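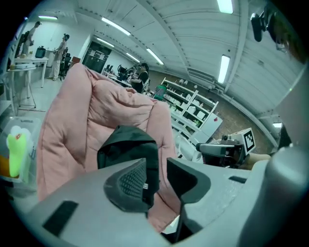
Pink quilted fabric, at the Trivholm house.

Minutes of the meeting of the Trivholm Shared House Association
Date: 30/09/2018
Chair: Yi-chun Ko
Minutes written by: Rommel Manalo
Apologies: two members from the second floor

1. Minutes of the last meeting
The minutes were read and accepted with one correction. Under item 4 the word "boiler" must be "cooker".

2. Heating
The heating was switched on last week. The two rooms on the north side stay cold in the evening. Yi-chun has written to Gestonlow, who look after the radiators, and they offered a visit in the morning only. The members of these rooms are asked to tell Yi-chun which mornings they are at home. It was discussed if we should buy electric heaters. The majority was against, for reason of the electricity bill.
Action: Yi-chun to fix the visit.

3. Electricity bill
The bill for the summer is 829 euros. It is higher than we expected. Rommel explained that a part of it belongs to the period before the meter was changed in March, and Trudico has agreed to look at this again. Until we have their answer, each room continues to pay 40 euros per month. One member asked that the payments are shown on the board in the hall. Others did not like that the names are visible, so only room numbers will be used.
Action: Rommel to call Trudico and put up the list.

4. Laundry room
Large items such as bed covers should be washed before 5 in the afternoon, so that the dryer is free for the evening. The filter must be cleaned after each use. There was a long discussion about things left in the dryer over night. It was decided that the next person may take them out and put them folded on the shelf.

5. Bicycles
The rack is full. Bicycles without a label will be moved to the yard at the end of the month. The Sopacua family kindly lets us use their side of the wall until then.

6. Other matters
The key for the cellar is still missing. The light by the back door was repaired. It was asked again to close this door quietly after ten.

Next meeting: to be announced on the board.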